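Dropped spoons and stuck jaws: your questions about the September grip fault

What went wrong?
The jaws on the Honau hand-held grippers stopped closing all the way. The trigger went to its stop, the software reported a firm grip, and the spoon went to the floor. The software remained very pleased with itself throughout.

How many units are affected?
47 were checked and 14 had the fault. If yours is one of the 14, you have had an email from Nantana Limsakul. If you ignored it, you have had 2.

What was the cause?
A linkage pin that creeps sideways under load until it rubs on the arm next to it. We blamed the pads first and replaced a lot of perfectly good pads. Sorry about the pads.

Can I keep using mine for table sorting?
Plastic and wood, yes. No knives, no glass, and nothing you were given at your wedding.

Is it a safety problem?
It can be. A jammed jaw may let go all at once, so keep your fingers out of the linkage, even when the ladle is right there and you could just nudge it. Pichit Duangkaew nudged it. He is fine and now types with nine fingers for a while.

How do I test for it?
Lay out mixed cutlery in a loose pile with a bin beside it. Start with the ladle, then the spoons, then the chopsticks, which are where a bad pin shows itself. Two drops in a row and you should stop and write to us.

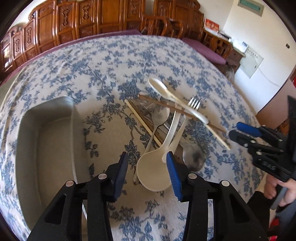

Answers by Wenceslao Domínguez, Gripper Support

Do I have to use a tablecloth?
No, but dropped forks are quieter on one.

When do the new pins arrive?
Olton is shipping them now. Fit both sides – a new pin opposite an old one wears faster than two old ones. Return the old pins in the envelope provided.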